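Why You Can See Through Some Things

Light travels in straight lines until it meets something. When it does, one of three things can happen. The light can bounce off, it can be soaked up, or it can pass through. Most materials do a mixture of all three.

Words to know

Transparent: light passes straight through, so you see a clear view of what is behind. Window glass is transparent.
Translucent: light passes through but gets scattered on the way. You see a glow or a blurry shape. Wax paper is translucent.
Opaque: no light passes through. A brick is opaque.

Thickness matters

A material can move from one group to another when its thickness changes. One sheet of white tissue paper lets a lot of light in. A stack of 20 sheets lets in very little. Water in a glass looks clear, but sunlight fades as it goes down into the sea, and at 800 meters a diver's lamp would be needed to see anything well.

Where color comes from

White light is a blend of many colors. A colored see-through material works as a filter. Red plastic lets red light through and soaks up most of the green and blue. Yellow plastic lets red and green light through, and your eye reads those two together as yellow. A pale filter contains only a little dye, so most of the light still gets past.

If you place a red filter on top of a green one, the red filter removes the green light and the green filter removes the red. Very little is left, and the pair looks almost black.

Shiny surfaces

A smooth surface sends light back in an orderly way, so you may see bright streaks where a lamp is reflected. A rough surface sends light back in all directions. This is why polished wood shines and sanded wood looks dull, even when both pieces come from the same board.

Test it yourself

You need a flashlight, a sheet of white paper and 2 see-through cups of different colors. Work in a dim room.

1. Lay the paper flat on a table.
2. Stand one cup on the paper and shine the flashlight through its side.
3. Write down the color of the patch of light on the paper.
4. Put the second cup behind the first and repeat.
5. Compare the two patches. Which is darker?

Do not shine the flashlight into anyone's eyes.

Text by Igor Ziółkowski

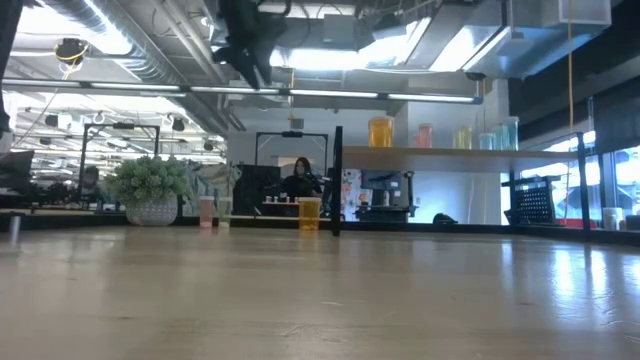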